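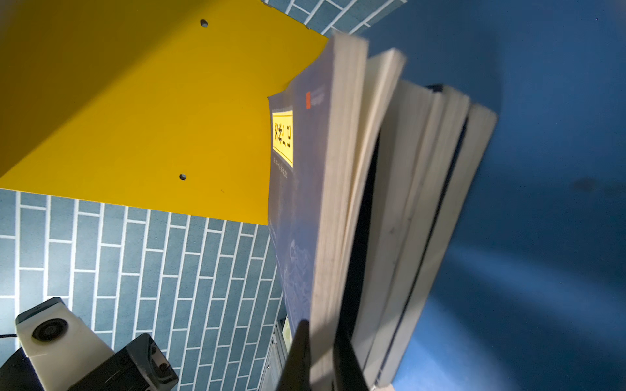 Yellow panel against a blue brick-pattern wall.

Plokon Lined Curtain Panels
By Irex Home Furnishings

The Plokon curtain panel is a lined, floor-length window covering intended for bedrooms, living rooms and home offices. Each panel is 50 inches wide and is sold singly. Most windows require 2 panels, one for each side.

Choosing a Width
Measure the full length of the curtain rod, excluding the end caps. For a gathered appearance, the combined width of the panels should be twice the length of the rod. A flatter appearance may be achieved with less fabric, although narrow panels may leave a gap at the center when closed. For wide windows and patio doors, additional panels may be hung side by side on the same rod.

Choosing a Length
Plokon panels are supplied in a finished length of 91 inches. Customers are advised to measure from the top of the rod to the floor before placing an order. Curtains that end just above the floor are easier to clean beneath and suit rooms with baseboard vents. Panels may be shortened by hand or machine — please wash the fabric once before cutting, as slight shrinkage may occur.

Heading and Lining
The rod pocket accepts most standard rods. Clip rings may also be used and will lower the panel slightly, so the rod should be mounted higher to allow for them. The lining is stitched into the side seams and left open at the hem. It reduces incoming light but does not provide complete darkness.

Care
Machine wash cold on a gentle cycle with similar colors. Do not bleach. Hang to dry and press on the reverse side with a warm iron.

Ordering and Returns
Unused panels may be returned in their original packaging. Panels that have been washed, hemmed or altered cannot be accepted. Orders for hotels, rental properties and other commercial premises are handled by Valentina Medina, Contract Sales, and may be placed for quantities up to 1,000 panels. Matching tiebacks in the Flostlow range are listed separately and will be available from November.

Page last revised: Monday, September 16, 2024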